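4. Comparing two grippers on the same arm

Read section 3 first. The steps below assume the arm is bolted down, the controller has been updated, and you have a Hemov or Ekumis two-finger gripper to hand. The Pal software treats both as the same device class, and you should not take that to mean they behave the same.

The test uses a table with a cloth over it and ordinary light objects on top. Cloth wrinkles and paper slides, and a gripper that does well on a bare steel plate may not do well on either.
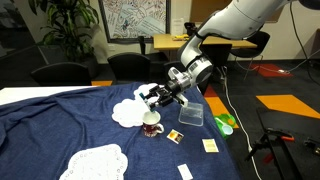
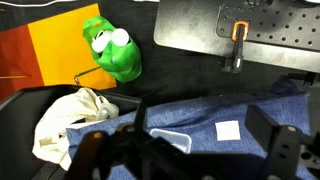

Table view first, wrist camera view second.

4.1 Before you start

1. Switch the controller to reduced speed. The vendor profiles both start at full speed, whatever the quick start card says.

2. Fit the gripper to the wrist flange and tighten the screws in a cross pattern. Check them again after the first 20 cycles. Tamás Oláh found two of the four backed out on our first Ekumis unit, and the software reported no fault.

3. Open the Dotbridge panel and confirm that the finger opening on screen matches a ruler held between the fingers. If it doesn't, run the zero routine. If it still doesn't, write the difference on the log sheet and carry on. We have not yet seen a unit that matched perfectly.

4. Turn on the wrist camera and check that both fingertips are in view when the gripper is closed.

CAUTION: Keep hands off the table while the arm is enabled. The "soft stop" setting slows the arm after contact. It does not prevent contact.

4.2 Running the comparison

1. Choose your objects and write them down before the first run. Do not swap one out later because a gripper keeps dropping it. That is a result.

2. Run the first gripper through the full list: pick up, hold, put down. Log every attempt, including the ones where somebody says "that one didn't count."

3. Change grippers and load the matching profile. The profile name in the corner of the panel does not refresh by itself. Close the panel and open it again.

4. Put the objects back in their starting places and run the same list.

5. Export both logs before shutting down. Logs are held in memory only, and a power cycle clears them.

Note: The "grip confirmed" light means the fingers stopped before they were fully closed. A fold of cloth caught between them will turn it on just as well as a cup handle will. Go by what you see on the table.

4.3 Reading the results

The Hemov brochure gives a success rate without saying what was picked up or how a success was judged. Ekumis gives no rate at all, which we slightly prefer. Neither should go in your report next to your own counts.

Tibor Simon logged 688 attempts in May, split evenly between the two grippers. Of these, 166 failed. The failures were mostly thin flat items, and the gap between the two makes was too small for us to recommend one over the other. If your results show a large gap, check the finger pads for wear and repeat the zero routine before you believe it.

Error 4 during a run means the controller lost contact with the gripper. Reseat the cable at the wrist, then restart the current list from the first object. See section 6 if the error returns.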